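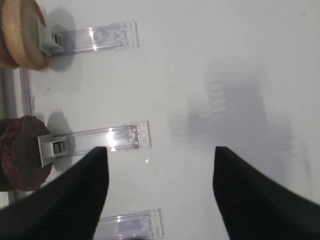
Write Down the Burger

May

I have read 354 lines of safety rules for a robot arm that builds pretend burgers. They tell me where to stand, what to wear on my feet and who may touch the red button. I have no complaint about any of it. But you can read to the last line without learning what a burger is.

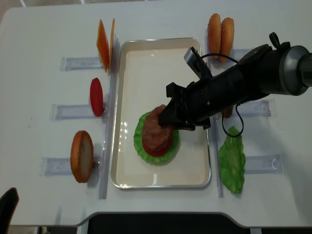
Yvette Bouchard

You may think you know. So did the people at Pravon and the people at Sutherland, who both reported a success rate of 70 percent last spring and were very pleased to have matched. Then someone asked about the bottom bun. Pravon wanted it under the lettuce before a run could pass. Sutherland took any stack that stayed up. The two teams had agreed on a number and on nothing else.

My view is that a task needs a written finish line before the arm moves. Say which pieces go in and in what order. Say how far a tomato slice may hang over before it's a fail. Say whether a patty that lands, slides and gets nudged back is one try or 2, and settle it on a morning when no one's favorite run depends on the answer.

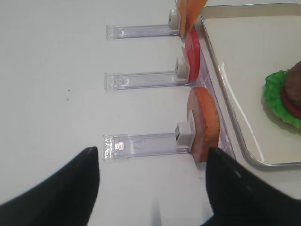

The same goes for the starting line. If the cheese leans in its holder, either leaning is allowed or you stand it up every time, and the rule should say which. I've watched a grown engineer in Darkerport fix a slice with one fingertip, look around the room, and log the run as untouched. I like him very much. I'd still give him a rule.

The usual objection is that rules slow people down. They do. So does spending 6 weeks arguing over a chart whose two bars measure different lunches.
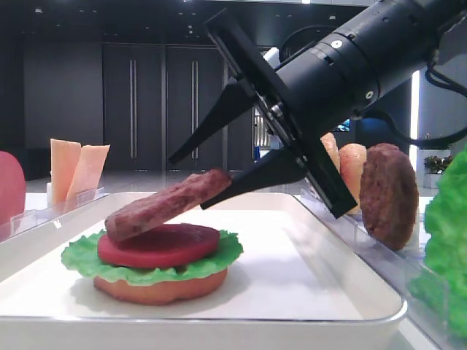

What I'd put on the page

One sheet, taped where the operator can see it. Start state, finish state, what counts as a touch, who makes the call. Dritier's draft had a sheet like this until it grew an appendix on font sizes. I would keep the sheet and let the fonts fend for themselves.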